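Home Meetings Minutes Documents Contact Search

Kurnton Records Working Group
Minutes of the October meeting

Status: approved as amended
Opened: 4:00 p.m.
Present: representatives of the Miden, Ocampo and Kurnton reading rooms; records office; systems desk. Apologies were received from the map room.

1. Minutes of the previous meeting

The minutes were accepted with one correction. Under item 4, "parish series" should read "parcel series." The parish series was closed last year and is not part of the current transfer.

2. Actions carried forward

The revised box label was issued to all three reading rooms. Miden asked whether old labels should be removed before the new one is applied. Agreed that the old label stays in place if it carries a shelf mark in ink, and that the new label goes on the short side of the box, lower left.

The retention schedule for building permits is still with the town attorney. Carried forward.

The key register for the Ocampo basement store has been updated. Closed.

3. Transfer of the parcel series

The records office reported that 247 boxes have been moved from Ocampo to the Kurnton store. The remainder will follow once shelving in bay 6 has been re-leveled. Two of the uprights are out of true and the shelving contractor has been asked to return.

A discrepancy was reported between the transfer list and the box contents in the early part of the series. Volumes had been split across boxes at some point and the list was never amended. Miden proposed correcting the list as boxes are requested by readers. The records office preferred a full check before the series is reopened, on the grounds that partial corrections would leave two versions of the list in circulation. After discussion the full check was agreed. The series remains closed to readers until it is finished, and requests in the meantime go to the microfilm copy.

It was noted that the microfilm lacks the plans folded into the back of some volumes. Readers who need a plan may apply in writing, and the volume will be produced under supervision at Kurnton only.

4. Catalog migration

The systems desk gave an update on the move from the old card-based database to Hostby. The test load contained 3,000 entries. Most fields came across as expected. Three faults were recorded:

- Date ranges written with a slash were read as a single date, and the second year was dropped.
- Accented letters in surnames were replaced by a question mark.
- Cross-references to withdrawn items were kept as live links.

The first fault can be corrected with a change to the import rules. The second depends on how the export file is saved, and the systems desk will repeat the export with a different character setting. The third needs a decision from this group. 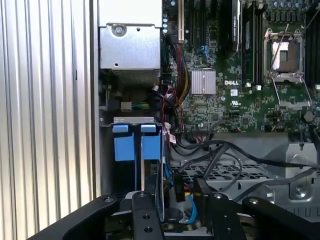 On cross-references, Kurnton was in favor of removing them outright. Ocampo pointed out that a withdrawn item may still be cited in published work, and that a reader following the citation should be told where it went. Agreed that a withdrawn item keeps its entry, marked "withdrawn," with the reason and the month of withdrawal, and that links to it stay in place. The note field is limited in length, so reasons will be taken from a short fixed list. The records office will draft the list.

The systems desk asked that no new entries be made in the old database after the final export begins. Entries needed during that period should be written on the paper form and held by each reading room for later keying. Ocampo asked how long the gap would last. The estimate is 5 working days. Miden asked that the form include a line for the initials of the person making the entry - agreed.

5. Environmental readings

Humidity in the Ocampo basement store was above the agreed limit for part of the period. The dehumidifier drain had been fitted without a fall and was holding water. The drain has been re-run and readings are back within the limit. No damage to bindings was found on inspection. The leather-bound rate books on the lowest shelf will be moved up one level as a precaution.

Readings at Miden and Kurnton were within limits. The chart for Kurnton has a gap caused by a flat battery in the logger. Batteries are to be changed at the start of each quarter.

6. Reading room rules

The draft rule on readers' own photographs was discussed. The present wording allows photography "for private study" and does not say whether a reader may pass copies to a third party. Revised wording was tabled and accepted with the word "normally" deleted from the second sentence. The rule applies in all three reading rooms from the date the new notices go up.

Pencils only remains the rule at all tables, including the index table.

7. Any other business

Ocampo reported that the book cradle on loan from Miden has a loose hinge. It is to be returned for repair and not used in the meantime.

A request to borrow two rate books for display at the town hall was declined under the existing loan policy. Facsimiles will be offered.

Actions

Records office: full check of the parcel series list; draft list of withdrawal reasons; follow up on permits schedule.
Systems desk: correct date import rule; repeat export with new character setting; circulate the paper entry form.
Ocampo: move rate books; return cradle to Miden.
Kurnton: confirm contractor visit for bay 6; replace logger battery.
Miden: print and distribute photography notices.

The meeting closed at 5:35 p.m.

Related documents
Box label specification, revised
Paper entry form (draft)
Photography in the reading rooms: notice text
Loan policy
Store environment: limits and logging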